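Print this article | E-mail this article

The folding line at Koltex had run sweetly since March – 900 pairs of trousers a shift, on a good day – and then it began to drop them. Vibeke Mogensen, who had coaxed the Jetgate arm through its first weeks, blamed the software, as one does.
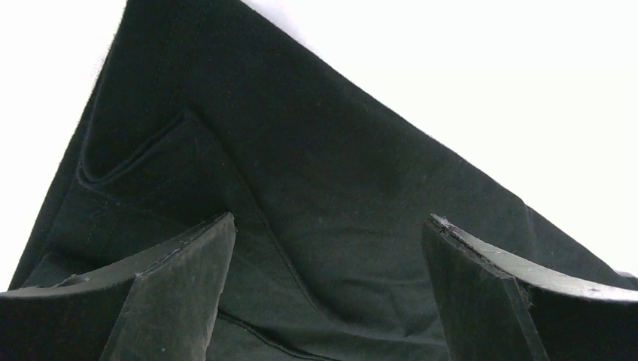 Grip faults are slow, sneaky things, and they like to hide behind other faults. The log held 79 slips before anyone thought to look at the fingers themselves. Their top edges are scuffed and chipped, and dark green cloth like this, with its faint specks of lint, is not kind to a worn grip. Vibeke ordered a new pair and now has the old ones checked every 200 cycles, with the arm locked off first.

Recent features
Salehi and the Quiet Loom
A Weekend in Grotden
Who Stops the Conveyor?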